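开放日最里面那间屋子

二月里去Evholm参加他们的开放日，本来只打算待一个上午，结果到下午四点多还赖在里面没走。楼下大厅人挤人，送咖啡的小车转来转去，小朋友追着跑（我也跟着追了两步，不好意思）。但真正让我坐下来聊了半天的，是二楼最里面那间屋子，门上贴着一张纸：Drander，仿真抓取演示。

带我看的人叫Ingeborg Wegener，在Evholm管仿真这一块。她说话很快，一边说一边在键盘上敲，讲到高兴的地方会把椅子整个转过来对着你。我问她的第一个问题很傻：都开放日了，怎么不搬台真家伙出来？

“真家伙在楼下呀！”她笑，“可是楼下那台一天能抓几回？我这边一晚上可以跑完一整轮，桌面随便换，东西随便摆，摔了也不心疼。”

她口中的一轮，是100次抓取，每一次物体的位置都会重新打乱。开放日前一天晚上跑的那轮，成功了74次。我说这个数听着还行啊，她马上摇头，说在Prundeck的时候，同事看到这种成绩是要拉着她开会的。Prundeck是她以前待的公司，做仓库分拣，她在那里干到第五年才走，走的时候带走了一盆快死的龟背竹和一肚子关于纸箱的知识。这盆龟背竹现在就在窗台上，长得挺好。

我们聊了很久“摆什么东西”这件事。我一直以为测试用的物体都是方块圆柱之类，规规矩矩的。Wegener说早期确实是这样，后来发现机械臂对着方块练得再好，换个苹果就懵了。

“方块有平面，你从哪边夹都差不多。苹果呢，夹高一点就滑，夹低一点手指先碰到桌子。汽水罐又是另一种脾气，站着的时候很听话，一碰倒就满桌滚。”

那她最怕哪一种？她想都没想，说是带斜面的。“多面的、歪着放的那种。两根手指要找到两块差不多平行的地方才夹得稳，偏偏它给你的每一块面都朝着不同方向。你看着觉得夹住了，一抬，它自己转个身就出去了。”她用两根手指夹着我的笔帽给我演示，笔帽真的飞了出去，掉到暖气片后面，到我走的时候还没捞出来。

旁边有位带孩子来的爸爸插嘴问，电脑里的东西又没有重量，怎么会滑呢？我觉得问得特别好，因为我也想问！Wegener说重量、摩擦、软硬全都得一项一项填进去，填错了就会很好笑。有一阵子MacLeod（他们内部对物理引擎那部分的叫法，来历她死活不肯讲）里有个参数少写了一位，苹果轻轻一碰就飘到天花板上去了，组里的人看了一下午，谁都不想修。

我又问她视角的事，屏幕上的画面切来切去，我看得有点晕。她说远一点的视角好判断整张桌子的布局，凑近了才看得清手指和物体之间还剩多少空隙，两种她都要看。“只看远的，你会以为它对准了。只看近的，你连自己在桌子哪一头都忘了。”
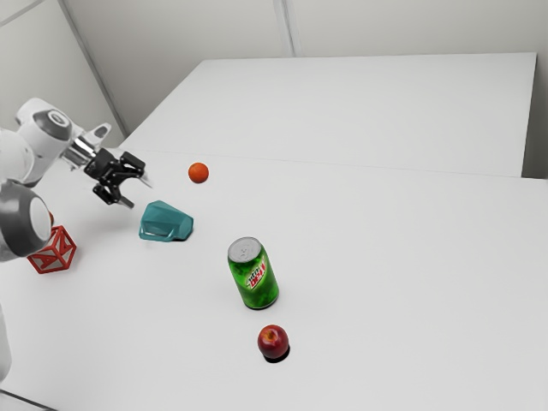
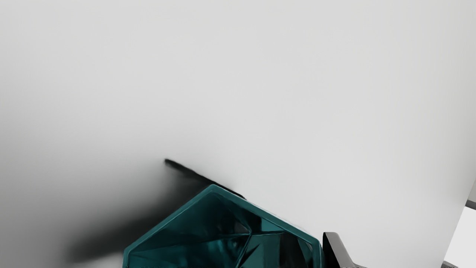
两个画面里都有那个青绿色的多面小东西，就是她说的“带斜面的”那一类。

后来我自己上手试了试

屋里留了一台电脑给来宾玩，用手柄控制机械臂，限时抓一个物体。我排在一个看起来刚上初中的女孩后面，她用了17秒就抓起来了，放下手柄的时候一脸平静。轮到我，我选了苹果，心想刚听完一堂课，总该有点优势吧。没有。第一次夹空，第二次把苹果推到了桌边，第三次干脆忘了哪个键是张开。

Wegener在后面看得很开心，说大部分人都会太早合上手指。“你们总觉得已经到了，其实还差一点。深度这个东西，在屏幕上特别会骗人。”她建议我先把手腕转好再往下走，别一边降一边转。照她说的又试了两回，总算夹起来了，虽然夹得很歪，那位爸爸还是给我鼓了掌，谢谢他。

临走前我问她接下来想做什么。她说想往里面加布料，毛巾、袜子这些，又说一想到要算褶皱就头疼，可能得拖到夏天。我说那夏天我再来。她说行，来的时候顺便帮她把暖气片后面的笔帽捞出来，那是我的笔帽。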